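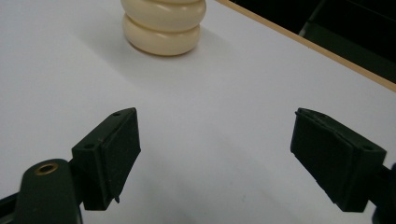 Cream-colored stacked object on a white tabletop.

News > Press Releases > Birndale Toy Library

8/24/26

BIRNDALE TOY LIBRARY TO OPEN SECOND BRANCH IN LARKHAM

Families in Larkham will have a toy library of their own this October, and we could not be happier to share the news. The new branch opens in the old Šindelář shoe store on the square, with 391 toys, puzzles and games ready to borrow on the first day. Membership is $30 a year per household, and each family can take home up to three items at a time.

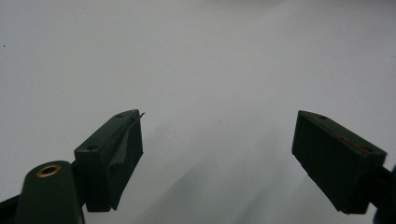

The Birndale branch made 3000 loans last year, many of them to families who drove over from Larkham. "Parents kept asking when we'd come to them," said director Dorothy Bainbridge. "Now they can walk - and the kids can pick for themselves!"

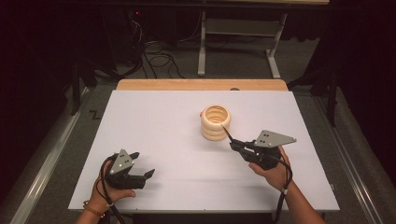

Toys for babies and toddlers will fill the front room, where there is good window light and plenty of floor. Bainbridge is especially fond of the plain ones. Four cream-colored wooden rings, stacked one on top of another, can be a tower, a tunnel for a finger or somebody's lunch. Older children get the back room, with board games and train sets.

Sign-up starts at the Birndale desk next week, and 138 households are already on the interest list.

Contact: Dorothy Bainbridge, Birndale Toy Library | © 2026 Birndale Toy Library | Back to top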